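How to Sort and Pack a Mixed Box from a Cleared Table

Last updated 2022-06-04

Scope

This page covers one job: taking the small, unrelated things that collect on a dining or kitchen table and putting them into a single open cardboard box that can be stored, moved or handed on. It assumes light household goods. Glass, batteries and open food are covered on separate pages.

What you need

One cardboard box, open at the top, with a sound base
A tablecloth or other washable cover
Packing tape
A marker
Scrap paper or an old towel for filling gaps

Any box of the right size will do. The Dizon medium carton used for most of our tests measures 357 mm along the long side and takes a mixed load well. The Ornau version has thinner walls and bows outward once soft goods are pressed in.

Step 1. Prepare the table

Cover the table before you start. A patterned cloth is fine, but small white items are easier to find on a plain dark one. Stand the box toward the back, slightly to one side, so that the front of the table stays free as a working area. Fold the flaps outward and down.

Step 2. Separate by shape

Do not sort by owner or by room at this stage. Make three groups on the cloth:

Rigid round items, such as tubs and canisters
Flat packages
Soft items, such as toys, cloths and bundles of masks

Leave a clear gap between groups. Anything that fits none of them goes at the left edge of the table and is dealt with last.

Step 3. Check the base

Press the inside of the base with an open hand. If it gives, run 2 strips of tape along the outside seam and one across. Skident tape holds on dusty cardboard. Pultden paper tape needs a clean surface and should be rubbed down firmly.

Step 4. Load the rigid items

Large tubs go in first, lids up. If a tub is wider than half the box, keep it out and pack it separately — it will force everything else against one wall. Fill the space beside each tub with scrap paper.

Step 5. Load the flat packages

Stand flat packages on edge along the long wall, printed side inward. Laid on the base, they waste space and tend to get bent by whatever is put on top.

Step 6. Load the soft items

Soft toys go in the corners. A narrow or pointed part may stand above the rim while you work, but has to be folded in before closing. Keep face masks in their bundle and set them diagonally near the top, where they can be taken out without unpacking the rest.

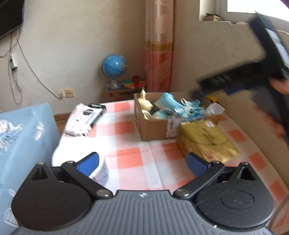 Should face masks go in the same box as toys?

They can, provided the masks are unused and the bundle is in a sealed bag. Used masks should be thrown away before packing starts.

Step 7. Close and label

Fold the short flaps first, then the long ones. If the flaps will not meet, take out the last soft item. Write the contents on one side and on the top. For a numbered store, put the box number (for example 123) in the upper left corner of the side label and copy it to your list.

Storage

Keep the box off the floor. Boxes packed in July or in other humid months should be opened and aired once before winter. Stack no more than two high — the lower box carries the load on its corners, and these soften first.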